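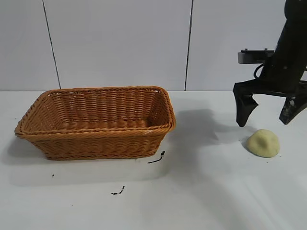 *Gripper open over the lump, basket waiting on the left.*

# Pick and place of soft things — my arm squeezes too much

**traneck_bench** wrote:

Hello all. I am building a pick and place cell in our shared workshop and I would like some opinions before I spend more money.

The task is simple to say. The arm must take a soft lump from the white table, carry it to the basket and let it go. With hard blocks I have no problem. With soft material I have two problems:

1. The fingers close to a fixed position, so a small lump falls out and a big one gets squashed.
2. When the fingers open above the basket, the lump stays stuck to one of them.

The gripper is the two-finger one from Terkeo, second hand. The controller board is a Nania, firmware 2707. I close the fingers with a position command, and the current limit is set to 635 in the config file (this is the raw value, I don't know the real unit). The supply is 12 V.

I tried lower values of the limit, but then the fingers sometimes stop before they touch anything. What would you do first?

---

**oilcan_pete** wrote:

Nice clean table, apart from the marks. Mine never looks like that.

First thing I'd do is stop using the position command for closing. Close slowly, read the current every cycle, and stop when it goes up and stays up for a few readings. You want the change in current, the absolute value will drift with temperature and with how much muck is in the screw.

If the fingers stall in free air at a low limit, you have friction somewhere. Take the gripper off and move it by hand. Second-hand Terkeos often come with old grease like toffee.

---

**gajdos_fan** wrote:

I don't agree with reading the current. On a cheap gripper the friction noise is bigger than the signal from something as soft as dough. You will tune it for one week and it will work until you change the lump.

Put soft pads on the fingers and leave the software alone. I use silicone pads glued on with the Gajdoš profile from the shared folder, 13 mm wide. The pad gives way before the lump does. Cheap, and it goes on in one evening.

---

**traneck_bench** wrote:

Thank you both. I took off the gripper and Pete is right, it was stiff in one place near the end of the travel. I cleaned it and put new grease. Now the limit can go lower and it does not stop in the air.

About the pads: will silicone not make the sticking worse? My second problem is the release.

---

**gajdos_fan** wrote:

Smooth silicone, yes, a bit. Mine has ribs, so the contact is smaller. A little flour also helps if your material is dough.

---

**oilcan_pete** wrote:

Please keep flour away from that screw, you have only just cleaned it!

For the release, open quickly and give the wrist a short turn at the same time. Also go lower into the basket before you open. And watch the rim when you come down, those fingers look chunky and the wicker will catch a corner sooner or later.

---

**wobblyaxis** wrote:

May I ask why a basket? The rim is rounded and the weave moves when you touch it. For testing I would use a plain box with straight walls, screwed to the table. Then at least the place position is always the same.

---

**traneck_bench** wrote:

@wobblyaxis The basket is on purpose. In the final use it will be a basket, and I prefer to meet the difficulties now. But I agree that it slides. I will put a rubber mat under it, or mark the corners with tape.

@oilcan_pete I changed to slow closing with the current reading, in July I had no time but now it is done. It stops well on the bigger lumps. On the small ones it is still too strong — there gajdos_fan has a point about the noise.

---

**gajdos_fan** wrote:

I told you :) Use both, then. Pads for the small lumps, current for the big ones.

---

**oilcan_pete** wrote:

Fair enough, I can live with both. I'd still log the current for every pick and look at the curves before gluing anything. What is your sample rate? If it's the Nania default, it is too slow and you are seeing the squeeze after it has happened.

---

**traneck_bench** wrote:

It is the default, I did not know it can be changed. Where is this setting? I looked in the config file and found only the limit and the speed.

---

**oilcan_pete** wrote:

It isn't in the main file. Look in the motor file, near the bottom, the line with "poll". Halve the number, restart the board, and post a curve from one small lump and one big one.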